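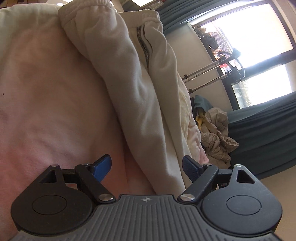

Folding data is slow to collect and most of my project went on working out which bits of it are worth keeping. The task I picked was trousers on a bed, picked up and folded by hand-held gripper, then a policy trained on the recordings. Trousers sound easy after shirts (no sleeves) but they aren't. A cream pair on pink bedding gives you good contrast at the outline and nearly none inside it, so the two long folds of fabric are only told apart by soft shadows, and in the view above the pads are wide open with nothing between them, which is the state I ended up caring about most. I call it the open approach. The report is mainly about that.

Project title: Does trimming the approach phase hurt a cloth folding policy?
Written by Perrine Guillot. Supervised by Monique Pons.

1. What I wanted to find out

Last year's group project (Rellis) cut every recording down so it started just before the pads closed. Their thinking was that the bit before is only moving through air, nothing is learned from it, and it takes up disk. Made sense to me at first. But their policy kept coming down in the wrong place on the garment and Monique suggested the two might be linked. So the question - if you keep the open approach in, does the first grasp get better, and is it worth the extra training time?

I did not try to beat anybody's folding score. One change, everything else left alone as far as I could.

2. Data

3576 recordings in the end, after throwing out the bad ones. I had aimed for 4000 and ran out of July. All recorded in ordinary bedrooms, not in the lab, because the lab has one table and one lamp and the Rellis data was all from there. Bedrooms have windows. They also have quilts hanging off the side and jackets in heaps, and I left all that as I found it.

Seven garments in the set: trousers mostly, plus a few pairs of shorts and one skirt. Each recording is one pick and one fold. Start with the pads open and away from the cloth, move in, close, lift, carry, lay down, open again.

Things that got a recording thrown out:
pads closed before the start
tracking lost for more than a moment
the garment slid off the bed
me forgetting to press stop (a lot)

Labels were done in Cledby, the labelling tool written by the year above. I marked three times per recording: first pad contact, full close, release. Contact was the hard one. With thick soft fabric the pad is pressing bedding and garment together before it looks like it's touching anything. I did a second pass over a batch of them and moved quite a few labels later, never earlier. Should have written down how many.

3. Method

Two training sets from the same recordings.

Set A, "trimmed". Starts at first pad contact. Same as Rellis.
Set B, "full". Starts at the beginning of the recording with the approach left in.

Same network for both, the Jetton baseline we were given in the autumn module, same image size, same number of training steps. Matching steps rather than passes over the data was Moniques idea. Otherwise the full set gets more updates just for being longer and you can't say what helped.

Seven seeds each. I wanted more. The shared machine was booked for other projects most evenings.

Testing was on Nyanda, the arm in the teaching lab, fitted with the same sort of fingers as the hand-held tool. A mattress topper on the table with bedding on it. I placed the garment by a printed list of positions so that A and B got the same starts, and swapped between them so the daylight would change for both.

A grasp was a success if cloth stayed in the pads through the lift. A fold was a success if the top leg covered the bottom one, judged from a photo by somebody who didn't know which policy it was.

4. Results

First grasp: B better than A on every seed. Not close. A tends to come straight down at whatever is under the fingers and close there, whether that's waistband, leg or quilt. B moves sideways first and settles over a fold. On pale trousers the difference was biggest, on dark ones hardly any.

Full fold: B still ahead but much less clear, and on one seed A won. Once the cloth is held they do more or less the same thing. Expected I suppose, the recordings are identical from contact on.

Elastic waists: both poor. The gathered edge springs back when it's let go and neither policy waits for it. Neither did I when recording, if I look at the files, I just opened the pads and moved off. So they learned that from me.

Training time: B takes longer to load but not to train, since steps were fixed. The disk cost is real. The approach takes up more of each recording than I'd have guessed.

5. Extra check, done late

Monique asked if B was only better because it had seen more different views of the bed, and nothing to do with the approach motion. Fair point. So I made a set C: trimmed like A, but with still views from the approach mixed in and the motion set to zero. Only had time for one seed. C landed between A and B on first grasp. Looks like part of it is the views and part is the movement, but one seed is one seed and I'm not going to lean on it.

6. Problems

Window glare. With the tool pointed across the bed the panes go to plain white and the shading on the cloth goes flat. I didn't correct for it. Tried turning the exposure down for a couple of sessions and then the dark garments were useless, so went back.

All recordings are by me and I'm right handed. I nearly always come in from the same side. The policy does to.

Pads got dusty with lint and I cleaned them when I noticed, not on any schedule.

Set C should have been planned from the start.

7. Next

Run C properly with all the seeds. Get a second person to record, left handed if possible. Redo the elastic waist ones with a pause before release. Whoever takes over the Cledby labels should read the notes file first, the contact times before the second pass are still in there under the old column name and should not be used.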